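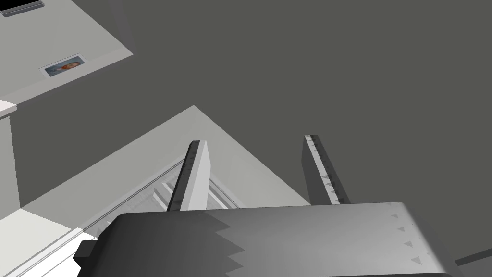
The gripper for the workshop arm is finally modelled, so I'm starting a thread on it before I forget what I did. The arm is a second-hand one we call Colix and it lives on the end bench of our shared workshop. For now all the gripper work is being done in simulation, looking down from the wrist. The bit I care about is the teeth on the inside of the fingers. The right one has a proper sawtooth edge and the left has a dark strip with much fainter serrations. I want to find out which pattern is worth cutting for real.

The old gripper was one I made in May out of offcuts and a hobby servo. It picked up foam blocks all day and dropped everything else. The fingers were smooth and they flexed outwards as soon as you asked for any force. I put up with it for far too long.

Parts so far: one servo (the better sort, metal gears), two linear rails, a short belt, a box of M3 screws, and a driver board I already had. Total spend on the gripper is £47. The rails were most of that.

The simulator is Junari. It's free, it's slow to load, and it wants every part as a separate mesh with its own origin. If you export the lot as one lump it treats the fingers as part of the housing and nothing moves. That cost me an evening.

The room in the sim is a stock one with a counter and some plain furniture. I haven't tried to copy the workshop. The floor is flat grey and the light is flat too, so don't judge the finish of anything by it.

Mass next. My first housing came out at 265 g on the scales, printed solid. Too much to hang on the end of this arm, the shoulder joint groans. Reprinted it with thinner walls and ribs inside. Haven't weighed the new one yet as the scales have gone walkabout.

Someone asked how the fingers stay parallel. Both carriages run on the same pair of rails and the belt pulls them in opposite directions. One servo does the lot. There is a bit of slop in the belt and I've added a slot so the idler can be moved to take it up.

Friction settings: I left them at the default to begin with and the sim gripper held everything, including things it had no business holding. Turned them down until it behaved more like printed plastic on painted wood. It's a guess. I'll set it properly once I can pull a real block out of real fingers with a luggage scale.

Also worth knowing, the teeth do very little in the sim if your collision mesh is simplified. Mine was. The picture showed teeth and the physics saw a flat bar. I only noticed when both finger patterns gave me exactly the same numbers. Go into the part settings and swap the collision shape by hand. It runs slower after that.

14 September 2020 update. Ran the grasp test with the collision shape fixed. 15 attempts per pattern on the same small box. The sawtooth held better when the box went in square and worse when it went in at an angle, where it caught on a corner and twisted it. The fine serrations were more forgiving. So I'm leaning towards fine teeth on both sides.

Reply to the question about rubber pads: yes, probably, in the end. Mathebula (the other project sharing our bench, a plotter, very nice) uses strips of cut-up inner tube on its paper feed and they've lasted. I'd like the plain printed finger working first so I know what the rubber is adding.

Fingers will be held on with 2 screws each so they can be swapped without taking the belt off. On the May version they were glued. Don't glue them.

Wiring is the bit I've been putting off. The servo lead has to get past the wrist joint and the last one chafed through. I've got some braided sleeve and I'm going to leave a loop at the wrist this time. If anyone has done this on a small arm and has a photo of how the lead is clipped, I'd like to see it.

The files will go up under the name Cirnis once the housing has been printed again and I've checked that the screw holes line up. The current ones are slightly too tight for M3 and you'd be swearing at me. Step files and the sim meshes, both.

Next job is printing the fingers. The printer is booked for most of this week so it'll be a late one. Will add to the thread when they're on the arm.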